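Wegener tables to be made again after Tromon deal

2023-04-21

Furniture maker Tromon is to restart production of the Wegener, the long plain table that went out of the catalogue when its old owner Toro shut up shop. First orders open in October. Price not set yet.

Tromon bought the name and the drawings from Toro's administrators for an undisclosed sum. It will build the tables at its Trorkex works, where 40 jobs are expected, most of them in cutting and finishing. Recruitment starts next month, according to the firm.

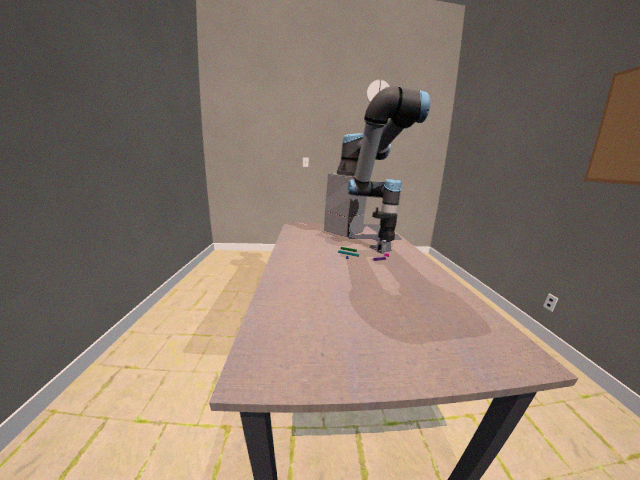
Kai Nolte, who runs the Trorkex site, said the waiting list already stood at 351 names before anything had been anounced. "People kept ringing the old number. It got put through to us and we started writing them down."

The first batch will be 300 tables, in 2 lengths. Schools and small workshops get first refusal, then everyone else. No round version — Toro tried one and it didn't sell.
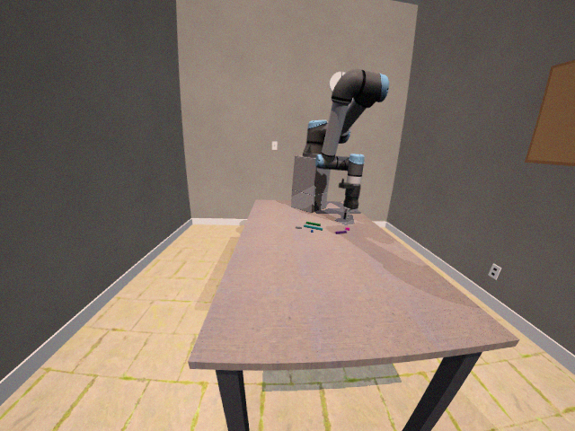 Not everybody is pleased. Kidus Hailu, who repairs and resells second-hand Wegeners from a unit near the ring road, reckons prices for the old ones will drop. "I've got a shed full of them. Good for buyers, bad for me." He wants Tromon to sell spare legs and fixings on there own, which Toro never did. The company says it is looking at it.

Owners of existing tables will not be covered by the new guarantee. Delivery charges outside the region still to be confirmed, and there is no word on whether the matching benches will come back.

A planning application for a second loading bay at Trorkex has gone in. Neighbours have until the end of the consultation to comment, mainly on lorry hours — the works wants to start at six in the morning.

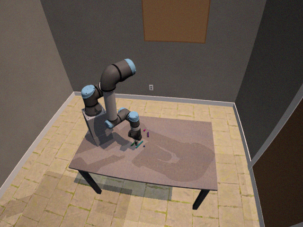 A rectangular table with a pinkish-brown top and black legs.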